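Fumus bench notes, November, evening

Got both hand grippers back on the table after re-gluing the pads. Kadir wanted the clear jig left on the board at a slant, so I left it - still think square would be easier on the wrists! 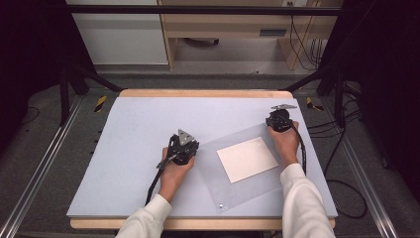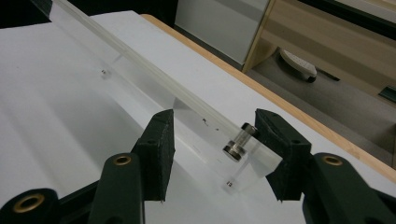

First: both grippers over the clear sheet. Second: pads either side of the little glass cylinder.

Cables run long enough now, 167 cm each (the old ones kept tugging). Pad foam is the 22 mm stuff Melahat cut down, and I like it way better than the last lot. Want to try softer springs next - there's a bag of 38 in the Brotisetti drawer.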